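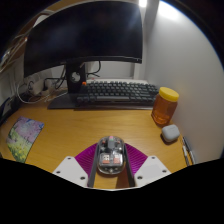
A monitor and keyboard on a desk. Desk-based staff will be able to ask for a home working allowance under the new arrangements.

Pendville council is to close the top two floors of its main office building from April and move most of its desk-based staff to a shared seating plan.

The change affects 881 employees, of whom 136 will keep a fixed desk. The rest will book a place when they need one or work from home for part of the week. Front counter services on the ground floor will stay as they are, and opening hours for the public will not change.

Councillors approved the plan by 31 votes to nine at a meeting that finished shortly before 10pm. It had been put back twice, first while the lease on the annexe was being settled and then after unions asked for more time to consult their members.

A report to the meeting said the upper floors were less than half full on most working days last year and close to empty in the school holidays. Heating them was the largest single item in the building's running costs. The boilers date from the building's last refit and parts for them have become hard to find.

The two floors will be offered for rent. The report names no tenant, but says the council has had enquiries from a college and from two firms already based in the town. Ekico, the property agent handling the letting, has been asked to bring terms back to councillors before the summer break. Any lease longer than five years would need a second vote.

Staff who give up a fixed desk will be able to claim towards a chair, a screen or other equipment for use at home. Items bought through the scheme will remain council property and must be returned when someone leaves. Claims will be handled by line managers, and anyone who already has council equipment at home will be asked to fill in a form listing it.

Unions had objected to an earlier version of the plan, which would have required all teams to use the booking system from the first day. Under the agreed version, teams dealing with housing emergencies, child protection and payroll are exempt for the first year. Staff with a medical need for a particular desk or chair will also keep their own place.

In a joint statement, the unions said they accepted that the building was underused but remained worried about noise and about the number of meeting rooms. They have asked for a review after six months. The council has agreed to hold one and to publish the results.

The booking system will be supplied by Tveit, which already provides the software used for the town's sports halls. Staff will be able to reserve a place up to two weeks ahead. A place not taken up by 10am will be released to others. A trial in the planning department ran through the autumn, and the report said the main complaint was that people from the same team could not always sit together. Blocks of desks can now be held for a team one day a week.

Lockers will be put in on the first and second floors. Paper files held upstairs are being sorted, with 2,318 boxes to be scanned, moved to storage or destroyed before the floors are cleared. Planning records will go to the county archive, where the public will still be able to see them by appointment. Requests for older planning files may take up to ten working days while the move is under way, and residents who need a document for a house sale are advised to apply early.

Opposition councillors voted against the plan, saying the council should have sold the building and moved to smaller premises. An amendment calling for a fresh valuation was defeated. The report said a sale had been looked at but would have left the council paying rent within three years.

The canteen on the third floor will close. It is run by the catering firm Jomar, whose contract ends this spring and will not be renewed. A smaller café is planned for the ground floor, next to the main entrance, and would be open to visitors as well as staff. Bids to run it will be invited next month.

Bus stops and parking outside the building are not affected. The rear car park will be closed for one weekend while furniture is taken out, and signs will go up beforehand.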